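4.2 What visitors were shown

The open day at the Prestside site ran from mid-morning until a little after four in the afternoon, and the two of us attended all of it. Visitors came in groups and were taken first to the simulation room, where the Macedo home assistance software was run on a large display, and only then to the hall with the physical arm. The order matters for what follows. By the time people stood in front of real hardware they had already watched it succeed, in rendered form, several times over.

We collected 261 comment cards at the exit. Of these, 80 mentioned the simulated rooms by name or by some recognizable feature, and most of the 80 were favorable. Visitors wrote that the system "knows its way around a house" or was "ready for my mother's place." Neither claim was made by the presenters, who were careful in their wording, but neither was corrected when spoken aloud. We regard this as the main finding of the visit, and a discouraging one.

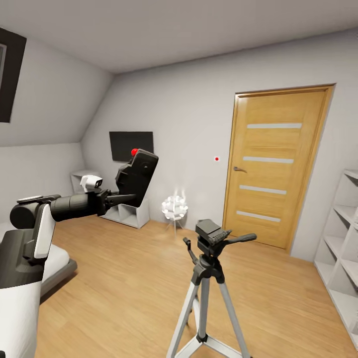
Figure 3. A rendered attic bedroom used in the Macedo demonstration, with the simulated arm at left.

Our concern in this section is the gap between what a demonstration contains and what an audience takes from it. Presenters told each group that the rooms were drawn from a library of 1170 layouts, and the figure was received with audible approval. A count of layouts says little about difficulty. The attic room in Figure 3 has a sloped ceiling, which several visitors took as proof of variety, yet its shelves are empty and a wide stretch of plank floor runs toward the door. The tripod in the foreground, with its splayed thin legs, is the kind of object that gives real depth sensors trouble, and we would have liked to see it used as a test. We asked twice whether contact with such an object was modeled or simply avoided by the planner. The first answer was that it depended on the settings; the second was that the person who knew had gone to lunch.

The physical demonstration was shorter and less fluent. The arm was asked to move a cup between two tables, and did so in most of the sessions we watched, though the start position was reset by hand after each attempt and the resets were not mentioned in the commentary. In five sessions the attempt was stopped partway and begun again. A presenter described these as calibration pauses. They may have been - we had no access to the logs - but the term was not used in the simulation room, where no run was stopped at all.

We do not suggest that anyone was misled on purpose. The staff at Prestside were open about the early state of the work when asked directly, and the handout prepared with Britement did state, on its back page, that simulated results "should not be read as household performance." Few visitors seemed to reach the back page. An earlier event at Brillby used nearly the same text in the same place, and the comments we have from that event read much like these.

For the coding described in Section 4.3, we therefore treat statements about the simulated rooms and statements about the physical arm as separate categories, even where a single card contains both. Cards that could not be assigned to either were set aside and are reported in the appendix.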